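September 2019, Friday
Workshop notebook, finishing bench

Second round of the white topcoat trials for the Fagerlund tables. First round chalked at the edges and I want to know why before we commit to the full order.

Sprayed 14 test boards this morning. Half got the Kerex primer and half got the old stuff from the back shelf, which Wenche wants used up. Same topcoat on all of them, same gun, same tip. I wrote the board numbers on the back in pencil this time. Marker bled through on the last set and we lost two boards to it.

Booth was at 26 percent humidity when I started, which is low for us. The first coat went on a little dry near the corners, so I opened the fluid knob a quarter turn and slowed down. Better after that. Boards 1 and 2 should be read with that in mind. They may feel rough for reasons that have nothing to do with the primer.

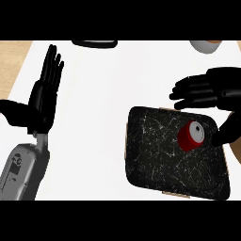
Sanding between coats was by hand, 320 grit, light pressure, wiped with a tack cloth. I skipped the orbital sander. Last time it cut through on the edges, and I think a good part of the chalking came from there. Anas Qaisi thinks it was the primer not curing. We can both be right.

Waited 4 hours before the second coat. The can says two is enough but the can assumes a warmer room.

Tape test on the old primer boards: lifted a flake on board 9, clean on the others. Kerex boards all clean so far. Too early to say much. I will repeat it after a full week of cure and put the tape strips in the folder with the board numbers next to them.

Mug test (hot water, ten minutes) left a faint ring on board 5. Gone by lunch.

To do:
Order more 320 paper, we are down to the last sleeve.
Ask Wenche Björklund if Fagerlund wants satin or matte on the undersides. The drawing says both.
Clean the gun properly. I only flushed it.
Return the borrowed gauge to Multero before November.

Boards are on the drying rack, top four shelves. Please don't stack anything on them.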